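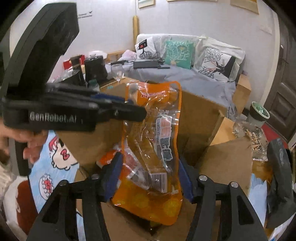 Como nasceu uma vila com muralhas

Há vilas que já existiam antes de haver relógios nas torres, antes dos livros impressos e muito antes dos comboios. Como é que sabemos a idade delas? E por que razão tantas foram construídas no alto de um monte, onde custa tanto subir com as compras?

Neste texto vamos usar como exemplo Prerkmont, uma vila pequena com uma muralha à volta, duas portas e uma torre.

Primeiro, o monte

Quem escolhia um lugar para viver precisava de água, de terra para cultivar e de segurança. O monte de Prerkmont tem uma nascente a meio da encosta e campos em baixo, junto ao rio Deren. Do cimo vê-se a estrada dos dois lados. Se viesse um grupo de soldados, os habitantes tinham tempo para recolher os animais e fechar as portas.

No princípio não havia muralha. Havia casas de madeira e barro, encostadas umas às outras, e uma cerca de estacas. As estacas apodreciam com a chuva e era preciso trocá-las. Mais tarde, os habitantes começaram a substituir a cerca por pedra.

Como se faz uma muralha

A pedra vinha de uma pedreira no monte vizinho, chamado Bilgin. Era cortada com cunhas de ferro e martelos e transportada em carros puxados por bois. Uma muralha destas é, na verdade, feita de duas paredes com um espaço no meio. Esse espaço enchia-se com pedras pequenas, terra e cal.

A muralha de Prerkmont mede 654 metros de comprimento. Se andares devagar, dás a volta completa em pouco mais de dez minutos. Demorou muitos anos a construir, porque as pessoas também tinham de semear, colher e tratar do gado. Trabalhava-se nela sobretudo entre as colheitas, e parava-se em janeiro, quando a cal gelava e não prendia bem.

Quem mandava na vila?

Na Idade Média, muitas terras pertenciam a um senhor ou a um mosteiro. As famílias cultivavam os campos e entregavam uma parte do que produziam: trigo, azeite, vinho, galinhas ou ovos. A isso chamava-se renda.

Prerkmont pertencia ao mosteiro de Brosent, que ficava a um dia de caminho. Uma vez por ano, um monge vinha à vila com um livro e anotava o que cada família tinha entregado. Numa das páginas desse livro contam-se 120 casas. Dentro das muralhas não caberiam muitas mais, e por isso as ruas são tão estreitas. Algumas casas foram construídas por cima da rua, apoiadas num arco.

As portas fechavam ao pôr do sol. Quem chegasse depois tinha de dormir cá fora ou pedir ao guarda que abrisse a porta pequena, chamada postigo. O guarda podia dizer que não.

Como é que sabemos tudo isto?

Os historiadores não adivinham. Procuram pistas, e as melhores são muitas vezes papéis aborrecidos – contratos, listas de rendas, queixas entre vizinhos. O documento mais antigo que fala de Prerkmont é um pergaminho sobre a troca de um olival por um moinho. Quem o escreveu só queria deixar claro de quem era o moinho, mas, ao fazê-lo, escreveu o nome da vila.

O pergaminho é feito de pele de animal, normalmente de ovelha, cabra ou vitelo. A pele era limpa, esticada e raspada até ficar fina. Dura muito mais do que o papel comum, desde que não apanhe humidade nem ratos.

A historiadora Gülizar Ağca estudou os documentos do mosteiro durante 4 anos. Leu mais de 3.000 páginas, quase todas em latim e com muitas palavras abreviadas. Nessa época, quem escrevia à mão cortava letras para poupar espaço e tempo, um pouco como fazemos nas mensagens.

Outras pistas estão debaixo do chão. Os arqueólogos encontraram, junto à porta norte, cacos de panelas, ossos de animais e buracos redondos na terra mais escura. Os buracos marcam os sítios onde estavam as estacas da primeira cerca. A madeira desapareceu, mas a terra que a substituiu tem outra cor.

E quando as pistas não dizem a mesma coisa?

Acontece muitas vezes. Uma lenda conta que a torre foi construída numa só noite. As contas do mosteiro mostram pagamentos a pedreiros ao longo de vários verões. Neste caso, os historiadores confiam nas contas, mas também guardam a lenda, que mostra o que as pessoas gostavam de contar umas às outras.

Palavras para aprender

Muralha – parede grossa e alta que protege uma vila ou um castelo.
Pergaminho – pele de animal preparada para se escrever nela.
Postigo – porta pequena, aberta numa porta grande ou ao lado dela.
Renda – aquilo que se paga ao dono por usar a sua terra ou a sua casa.
Arqueólogo – pessoa que estuda o passado através dos objetos e vestígios que ficaram.

Para fazer em casa ou na escola

Pergunta a uma pessoa mais velha como era a tua rua quando ela era criança. Escreve o que ela disser. Depois procura uma fotografia ou um mapa antigo do mesmo lugar e compara as duas coisas.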